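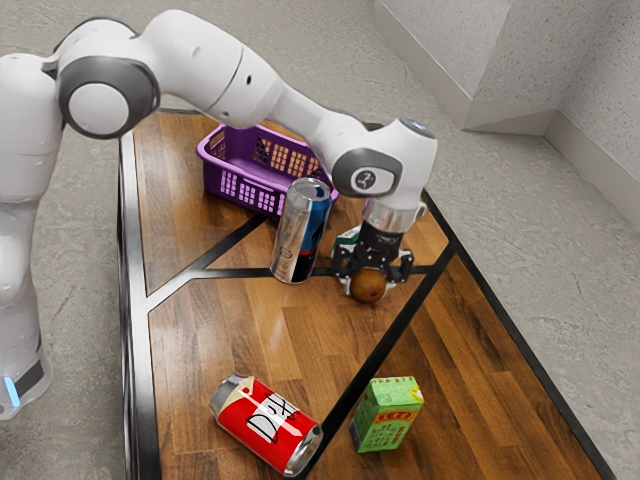 What does this gripper comparison cover?

We're comparing two-finger grippers on one arm, doing one job: pick up a grocery item and put it in a basket. The arm stays the same, the controller stays the same, and only the part on the end changes. We have tried 3 grippers so far, the Dukik, the Horkby and the Orkholm, and it has been a lot of fun watching them behave so differently!

Are the tests run in simulation or on real hardware?

Everything on this page was done in simulation. Real-arm runs are planned for September. Please read the scores as a way to rank the grippers against each other, and don't expect the same numbers on your own bench.

How many grasps did you run?

3219 in total, counting the early ones we used to tune closing speed. The scored set is 2000 grasps, with 600 of those on round fruit. Tuning runs are in the download too, in a separate folder, in case you enjoy watching things roll off tables as much as we do.

Why so much round fruit?

It shows up the differences fastest. A fruit gives two fingers very little flat surface to hold, so a grip that lands slightly off center squeezes it out sideways. Drink cartons are far more forgiving as long as the fingers come in square to the sides. Cans sit somewhere in between, and a can lying down is a completely different problem from a can standing up (the Horkby loves one and hates the other).

Which gripper did best?

Depends on the item. The Dukik was the steadiest on fruit, the Orkholm was great with cartons, and the Horkby closed quickest. If we had to keep one on the arm for mixed groceries it would be the Dukik — its fingers stay parallel nearly all the way through the stroke, and that made planning so much easier.

What controller do you use?

Karagiannis, with the default joint limits and our own grasp planner on top. We tried force control for the last part of the close and liked it a lot, but it needs retuning for each gripper, so the scored runs use plain position control with a force cutoff.

Does clutter count against a gripper?

Only if it knocks something over. Wide finger linkages need more room than you'd think, and a neighboring can is easy to clip on the way down. We log a bump separately from a dropped item.

Can I add my own gripper?

Please do! You'll need a model with correct masses and a working finger joint. Send the closing range along with it — we can't score a gripper without that.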